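**Is a sit-stand desk worth it for a small apartment?**

**pinecone_rd** – 01/03/2018
My old desk is a door on two filing cabinets and my back has finally had enough. I'm looking at the Trosska (57 inches wide, electric) and the Morikawa, which is a crank. The Trosska would eat half my living room. Anybody own either one?

**lowtide**
I've had the Morikawa since July. The crank is fine for the first week and then you just stop using it. I've been sitting at mine for months, lol. Get the electric.

**mabelsattic**
Disagree with lowtide! I crank mine twice a day and it takes less time than pouring coffee. No motor to die, no cord to trip over. Plus the electric ones wobble like crazy at full height.

**lowtide**
Mine wobbles too and it has no motor, so I don't think that's it. It's the feet. They're too short on all of these.

**gus_in_the_garage**
Can I put in a word for doing nothing? I spent $1450 on a Kosmont setup and my back still hurt. What fixed it was a better chair and getting up once in a while. I sold the desk at a loss and my wife still brings it up.

**pinecone_rd**
Ouch, sorry Gus. The chair is probably next on my list. What about tops? The white ones look nice in the store but I'm worried they'll show every coffee ring.

**mabelsattic**
I have white and I love it – makes the whole room brighter. You do have to wipe it down. I use dish soap and a soft rag and skip the spray stuff.

**humham_fan**
Pale top here as well, no regrets so far.
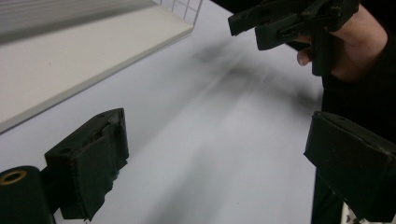
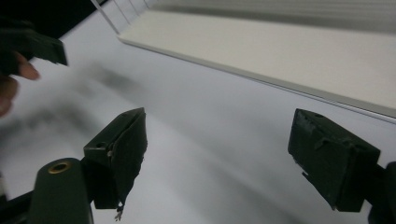
I'd get the biggest top you can live with, though. I went small to save space and now my keyboard and my lunch fight over the same spot. Humham sells tops without the legs, so you could try one on your filing cabinets first and see if you like it before you spend real money.

**lowtide**
Okay, that's a good idea. I still say electric if you end up buying the legs.

**pinecone_rd**
Didn't know you could buy just the top! Going to measure the living room tonight. Gus, what chair did you get?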